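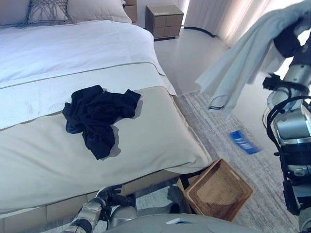
Is the Tromeo clothes pickup service worth paying for in a small rental apartment?

At the current price I would wait for the next software release, and I would not sign for a full year.

16 September 2024

Second week with the Tromeo in the Plilia apartment. Left the house early to be there before the cleaners and had the place to myself until lunch. Writing this up the same evening while the numbers are still in my head.

Terms, for my own record. The trial runs 30 days, after which the service is 300 euros a month, machine and remote support included, travel for a technician not included. Jarosław Ostrowski at Tredar confirmed by email that the trial can be stopped on any day without a fee, but the return has to be booked by us. I have asked for that in the contract itself. The current draft, which Hanna forwarded yesterday, says "by arrangement," and that can mean anything.

Setup. Start-up, self-test and joint calibration took 30 minutes, same as last week. The manual gives a much shorter time. I suspect they measure from the end of the self-test. The arms have to be unobstructed on both sides during calibration, so in the small bedroom the machine has to be started in the hallway and moved in. Lech asked last week whether a cleaner could do this. A trained one could. The hallway floor has a metal strip at the door and the base needs to cross it square.

Task of the day was "collect textiles," bedroom only. The job is simple on paper: locate loose clothing, pick each piece up, put it into the basket. I set it up with one dark item on the bed, a navy piece in a heap on the beige runner, and the woven basket on the floor at the corner of the bed. The white cloth I wanted as the easy case. White against a gray and white rug is not all that easy, come to think of it, but the right arm took it on the side toward the curtain and held it well up, with the fabric hanging straight down.

Observations on grip. The gripper closes on a fold. It does not look for a collar or a seam, it takes whatever stands up highest from the surface. For single-layer cloth this is fine. For a bunched garment the result depends on which fold it happens to choose, and in several of the morning runs it picked up a corner, lifted, and lost the piece on the way across. It then went back and tried again without being told to, which is new. The version we saw in July at the Sadowski showroom stopped and asked for a person.

Observations on lift height. Default is too low for anything long. The lower hem drags over the edge of the basket and can pull it over. There is a setting for this under Handling, Clearance, and I raised it by one step. With the higher setting the arm moves more slowly, for reasons the manual leaves out. I have sent the question to support.

Observations on the basket. Rattan was a bad choice on my part. It is light and it moves when touched. Tredar sells a weighted bin as an accessory with a printed marker on the rim, and their documentation recommends it in one place and requires it in another. Haruto Nagano, on the support line, told me that the marker is only used for first detection and that any open container works after it has been shown to the system by hand. I did that this morning. Detection held up even with the basket sitting at an angle. I would still use something heavier in a paid installation.

Observations on the bed. I expected trouble with the runner, a loose strip of fabric lying flat on another piece of fabric, and put it on the exclusion list before the first run. The exclusion list works by outlining the item on the tablet. The piping along the edge of the runner helped, the outline snapped to it. Then I cleared the list for one run to see what would happen. The machine classified the runner as bedding and left it alone. Same with the two pillows. I did not test a towel folded at the foot of the bed, the way the hotel people do it. That goes on the list for tomorrow.

Small flat items on the floor are outside the scope of the package. The blue one on the rug was passed over every time and shows up in the log as "unclassified, flat." Correct behavior according to the spec sheet. An owner paying 300 a month will ask why it can't be picked up, and I don't have a good answer for that owner. There is an add-on for small objects, price on request.

The cable under the curtain. Also reported, as "floor hazard," with a note on the map. The base kept its distance. Good. I would like the distance to be adjustable; in a narrow room it costs too much floor.

Time. A full pass of the bedroom, including failed grips, came to almost 16 minutes. A person does it in far less, and nobody at Tredar disputes this. Their case rests on the machine running while the apartment is empty between checkout and the cleaners' arrival. For us that gap exists on maybe half of the changeovers. On the rest the cleaners are at the door as the guests leave, and the machine would be in their way.

Noise is acceptable. The arms are quiet in motion – the fan in the base is what you hear, and it keeps running after the task is finished. Wojciech Piątek, whose bedroom shares the wall, said he noticed it only when his window was open.

Logs. Export works, CSV only. Each grip attempt gets a line with time, arm, object class and result. The result column uses "done" both for an item placed in the container and for an item released near it, so the success rate on the tablet is not usable as shown. I went through this morning's file by hand and marked the ones that missed. Sent the corrected file to Jarosław with a request to split the category. If they split it, the product becomes a good deal easier to judge, for them as well.

Call with Lech Ziółkowski in the afternoon. He wants a recommendation before the owners meet. I told him the gripping is better than in July, the software around it is about where it was, and the price assumes a building with several units on one floor. He asked what a shared machine would need. An elevator, a wider door on the storage room, and someone to start it.

For tomorrow: towel at the foot of the bed. Lift clearance back to default with the short items only. Ask Hanna Krajewska whether the insurance covers the machine when it is unattended – her last message covered only damage to the furniture. Borrow a heavier basket. Charge the tablet overnight, it was down to the red by noon.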